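May, bench 2, bimanual setup

Continuing the plate task from last week. The question is still whether a policy trained on two-handed demos does better when the idle hand is given a fixed rest pose, or when it is left wherever the operator happened to hold it. Heather Prendergast thinks the idle hand is most of our noise. I want numbers before we redo the whole set.

Data so far: 308 demos in the Kaddale set, apple to plate, right hand only. Left hand is supposed to stay open, palm up, off to its side of the plate. I went back through the joint logs and threw out 22 where the left fingers had drifted more than our limit during the carry. Most of those were from the first two sessions, before we agreed on the pose.

Changed this morning:
- left hand rest pose now loaded from file at episode start, no more setting it by eye
- finger closing speed on the right hand down one step
- plate start position jittered by hand between episodes, apple as well
- wrist offset on the right arm re-zeroed (it was off again, see Wieser notes)

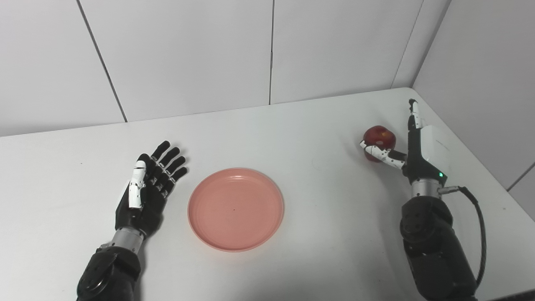
Trained two policies overnight on the Pollico machine, same seed and same number of steps. A has the idle arm joints in the action vector. B has them masked out and held by the low-level controller. Loss curves look almost the same, so they don't tell us much. On the bench A moves the left fingers a little all through the reach, small corrections that don't do anything for the task. B keeps the left hand still. Both get to the apple. A is more likely to hesitate over the plate before opening, and twice it started to bring the left hand in as if for a handover, which we never demonstrated in this set. The old Banon set does have handovers, and the pretraining includes it, so that is my first guess.

Release is still the weak part for both. The thumb lets go late and the apple rolls toward the rim. Slower opening helped when I tried it by teleop. Not tested in a policy yet.

Next: retrain A without Banon and see if the left hand calms down. If it does, masking may not be needed and we keep the full action vector for the real two-handed tasks. Checkpoint to compare against is 3,753 in the run folder. Please don't delete it when clearing disk space.

Heather has the rest pose file. Copy it from her, the one on the shared drive is the old version.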